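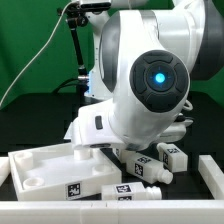

What do we do about the squeal from the lookout horn on the Jara unit when the battery gets low? Swap the pack at the start of every shift and log it, even if the light is still green, until Stornska sends the new regulator boards.

Sat 27 November

Putting that first so whoever opens the notebook on Monday sees it before anything else. The rest is my long version, for anyone with a cup of coffee and some patience.

Nahuel and I spent the morning on the track warning kits that came back from the Palari branch. The crew there had written "sounds funny" on the tag and nothing more, bless them, so we started from scratch. On a full pack the horn is lovely, a good clean two-tone you could hear from the far end of the yard. We ran it down on the bench load and it held steady for ages, and then somewhere near the end the upper tone slid up into a squeal and the lower one dropped out altogether. A squeal is still a noise, I know, but a crew with a tamper running next to them is listening for two tones, and I wouldn't want to bet my own ankles on them picking out the one.

Nahuel thinks it's the regulator sagging. I thought it was the horn driver, and I argued for it longer than I should have – he put the driver from a good unit into the bad one and got the same squeal, so he gets the point and I bought lunch.

Readings are on the yellow sheet taped inside the back cover. Cycle 16 is the one to look at. Cycle 9 is no good, I had the meter on the wrong range and only noticed afterward.

Radio link: we walked the transmitter out along the siding to 275 yards and the receiver answered every time. Past the signal hut it got patchy, but it was raining sideways by then and I'd like to repeat it on a decent day before anybody writes it down as a fault. The manual from Drerkura says to keep the antenna upright and clear of the vest, and I had mine half under my coat for part of the walk, so take the patchy bit with a grain of salt.

Also, the strap clips on the older vests are getting brittle. Two snapped in my hands. I've put those vests in the red bin, please don't fish them out again, even if you're short one.

Still to do: repeat the rundown on kit 26 with a fresh pack, call Stornska about the boards (ask for the bench, the front desk will only take a message), and find the long antenna cable, which was on the hook in April and hasn't been seen by me since.

Z. Gallardo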